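Talk notes: Keeping a small bedroom cool and tidy through the hot months
Dullatstead Library, upstairs room, Tuesday evening slot

(Wait for the tea queue to sit down. Say hello to Anong at the back, who lent me the projector.)

Good evening, and thank you for coming out in this heat when you could be at home with your feet in a bucket. I'm Siriporn Srisuk, I used to run the linen counter at Obradović, and I have been making beds for other people and for myself for longer than I'd like to work out. I've got 20 minutes, so if I start on about my mother's ironing, somebody please wave.

Start with the bed, as it is the biggest thing in most small rooms and everything else ends up on it. Coats, post, the shopping, the cat. My own rule is that in summer the bed gets stripped right down in June and nothing goes back on it until I have slept a few nights and found out what I miss. Usually I miss very little! A fitted sheet, something to lie on, and one thin cover folded over the chair in case it turns chilly before dawn.

(Hold up the sample mat here. Pass it along the front row. GET IT BACK.)

Now, the mat. This is the sort I grew up with, the bamboo one made of little tiles, and I know some of you have been eyeing it since you came in. It feels odd for the first night or two, I won't pretend otherwise, and if you have long hair you may want to tie it up, as the joins can catch. But on a sticky night I wouldn't swap it. Wipe it with a damp cloth, well wrung out, and let it air properly before you roll it. Please don't put it in the bath. Faustine put hers in the bath and we still talk about it.

Keep a proper cotton sheet underneath. People ask whether it matters what colour or pattern and no, it doesn't, have the flowers if you like flowers -- I do. What matters is that the sheet is big enough to tuck well in, or the mat will drag it about all night.

(Pause. Questions about mats now, or we'll be here until 8.)

Right, clothes. The half-worn jumper, the trousers that are too clean to wash and too creased to hang. Every bedroom has a heap of these and I am not going to tell you off. What I do is fold them anyway, and give them one place, the same place every night. Mine is the far end of the bed, under the window.
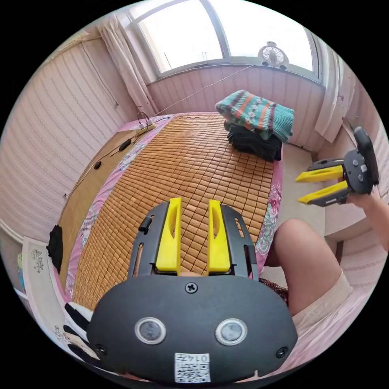 Fold the heavy, plain things first and put them at the bottom, then the knitted things on top where they won't be squashed. Patterned knits do best folded with the arms tucked behind, so the stripes stay flat across the front and you can tell at a glance which one it is. Don't hang them, they grow shoulders. I have a cardigan from Candov that came home fitting me and now would fit the wardrobe.

(If the time is going, skip the drawer dividers. Nobody ever buys them.)

When the pile gets past the height of your hand, it is time to go through it. Put the kettle on, sit on the edge of the bed, and do it in one go. It's quite a pleasant job with the wireless on.

Last bit: putting the mat away, usually October for me. Roll it, tie it loosely with tape, and stand it up in a dry cupboard with nothing leaning on it.

Thank Pichit for the chairs. Remind them the leaflets are by the door.

Filed under: Home & Garden Talks, Summer Programme
Last updated: October

Comments

Kanokwan Onsri: Lovely evening, I could have listened for another hour. Where do you get the wide cotton tape for tying up the mat? Mine came with string and it's cut into the edge.

Siriporn Srisuk: Thank you dear! Any haberdashery, ask for twill tape.

Faustine Mallet: It was a very SHALLOW bath.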